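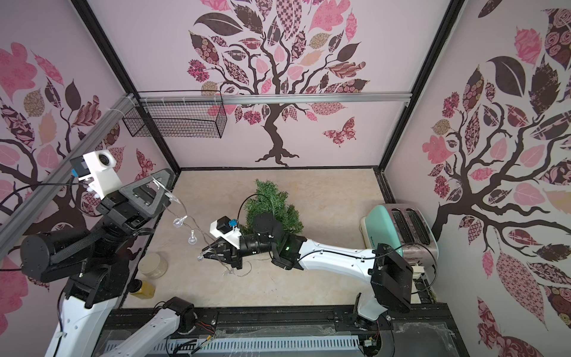
inkwell_dora
Just finished The Darkent Winter by Peter Zeman and I need to talk to somebody!! I picked it up for my nephew (he's ten, eats survival stories for breakfast) and ended up reading all 300 pages myself before he got a look in. The part where the kids map the valley by its trees had me grinning, each one drawn so you'd know it again. Think of a dark brown trunk with leaves in pink, mauve and tan, all prettily patterned, and a butterfly off to the right, and you've got the mood of those chapters. Has anyone read the first two?

maplereader
Yes! Start with Birley Station. It's set in 1951 and the blizzard chapter is the best thing he's written. My class begged for one more page every afternoon.

tobyk
Going to disagree a bit. Birley Station is great, but Darkent drags in the middle. All that mapping! I wanted them back on the ice by chapter six.

inkwell_dora
Nooo, the mapping is the good stuff, tobyk! You need it for the ending to land. (No spoilers, but the bridge.)

tobyk
OK, the bridge was excellent. Still think you could lose 40 pages.

sipho_reads
Sipho Mokgethi here, I run a kids' book club and we did all three. The kids split the same way you two did. The ones who like drawing loved the map chapters and the rest skipped ahead. Book two, Jovavton, is the one they all agreed on. Short chapters, a sled dog called Bartoš, lots of chapter endings where you can't stop.

maplereader
Bartoš!! Best dog in middle grade, I will not be argued with.

inkwell_dora
Ordering Jovavton tonight. Is it okay for a ten-year-old who gets upset about animals?

sipho_reads
The dog is fine. Chapter 14 is tense, so maybe read that one together.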